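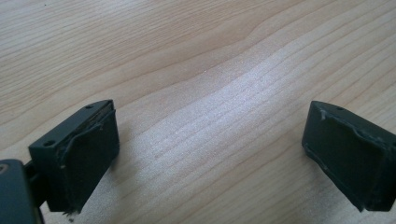

Photo: Turnusine project, Plorkthorpe bench

Gripper open over the table, nothing in the jaws. Dark green fingertips, dark rubbery pad on each inner side. Look along the bottom of the left pad for the frayed bit, and near the upper left corner of the right one where a small edge looks lifted.

Pad wear gallery, Turnusine

Quick page while the write-up gets finished. The question was simple: does pad wear change what a policy learns from hand-held demos? We recorded 3000 demos in January with the Zulu gripper tool, split between Plorkthorpe and Grerkville. Same tasks, same tables, pads left alone untill the last batch.

Short version of the result — it does, but less than we expected. Policies trained on the first 2000 demos dropped more thin objects once the test pads were old. Mixing in late demos fixed most of it. Fat objects didnt care either way.

Some notes for anybody repeating this:

Open-jaw view at the start of every session, bare table, no object. Takes seconds and you can compare pads later without digging thru logs.

Pads swapped after 45 minutes of squeezing in the control runs. Main runs, no swaps.

6 tasks total. Card pickup was the worst one for old pads, then the key. Cups fine.

Glare on light wood is a pain for the pad-edge detector. We masked the bright part by hand at Plorkthorpe, Grerkville used a matte mat.

Still to come — the per-task table and the pad thickness numbers, both waiting on Grerkville.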